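**Equipment planning meeting, minutes**
March 2023, small meeting room, Isilen building

Status: draft, for correction at the next meeting

**1. Previous minutes**

Accepted with one change. Item 4 said we had "agreed to buy" a second arm. We had agreed to get a price for one. The wording is corrected and the purchasing office has been told to disregard the earlier version.

**2. Second arm for the kitchen table**

The quote from Hoshino is in. It covers the arm, a gripper, a wrist camera and one day of setup. It leaves out the table, the cables, the spare fingers and any support after the first 80 days. The bench team described the price as fair. Others at the meeting wanted to know what it was being compared with, and the answer was the brochure.

The case for buying is that one arm is a bottleneck and two would double the recorded runs. The minute-taker was asked to record that this was doubted. The log for the last period shows 114 runs. It also shows long stretches when the arm was free and the table was waiting for someone to lay the objects out again. A second arm does nothing about that unless a second person comes with it, and there is no second person in the plan.

Current table, overhead views and one from the wrist:

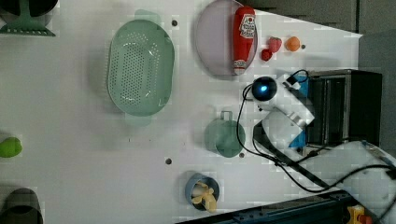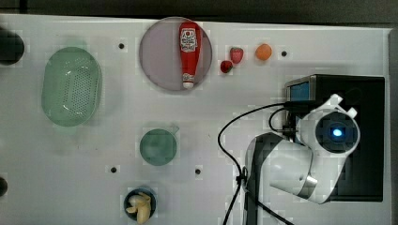
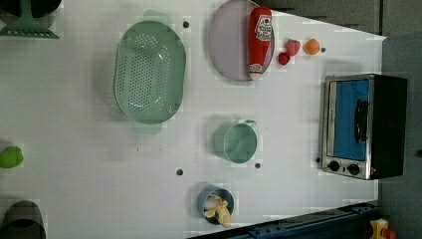
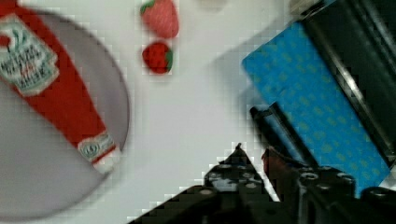

The bench team wants the same layout on the second table so that results can be compared. Agreed in principle. It was pointed out that "the same layout" has never been written down anywhere, and that two people in the room gave different answers about where the colander goes. The layout is to be drawn up on one sheet before any money is spent on copying it.

Decision: no order this quarter. The Hoshino quote stays open until the end of April. We will ask for a version with support included, and for the price of the arm alone.

**3. Table and mounting**

Brutby offered a drilled tabletop to match ours. Delivery is seven weeks, or longer if we want the holes on our own spacing. Nothing in the offer says who is responsible if the base plate doesn't line up — Brutby say to ask the arm supplier, and the arm supplier says to ask Brutby. We have been here before with the rail. No order until one of them puts it in writing.

Somebody suggested drilling our own. The workshop is willing but wants a drawing, and would like it to be the final drawing this time.

**4. Wrist camera**

Discussion of whether the better camera is worth the extra money. The bench team says labels on the bottle can't be read reliably from the wrist when the arm is moving. The reply was that no task so far has needed the label to be read. Blur and compression are two separate complaints and the request form treats them as one. It's possible that changing the recording settings would fix part of this for free, and this has not been tried.

Decision: try the settings first. Camera request returned without approval.

**5. Props and consumables**

Request for 1,000 for toy food and plastic kitchenware. This seemed high. The list attached had fruit, cups and plates on it, plus a line reading "misc." that came to more than the rest together. The line is to be broken out or removed.

There was some support for a wider range of objects, on the grounds that a gripper which has only met one strawberry shape hasn't shown much. No objection to that as an argument. The objection is to buying first and choosing the tasks later.

**6. Scheduling software (Bidari)**

The trial ends in April. Use has been light. Most bookings are still made on the sheet taped to the door, and the two have disagreed more than once. The vendor's figures on time saved were tabled and not discussed, as they describe a site with many more machines than ours. Unless use picks up we will let the trial lapse.

**7. Actions**

- Bench team: one-page layout drawing, with object positions marked
- Bench team: list of reset times for the next block of runs, so item 2 can be argued from numbers
- Bench team: repeat wrist recordings at the new settings, same task, same lighting
- Purchasing: revised quote from Hoshino, support itemized
- Purchasing: written answer on base plate fit from Brutby or the arm supplier
- Workshop: estimate for drilling in-house, once the drawing exists
- Props list to be resubmitted without "misc."

**8. Other business**

The question of floor space for a second table was raised near the end. The room plan in the folder is out of date and still shows the old partition. Someone needs to measure. Carried over.

Next meeting in April, same room.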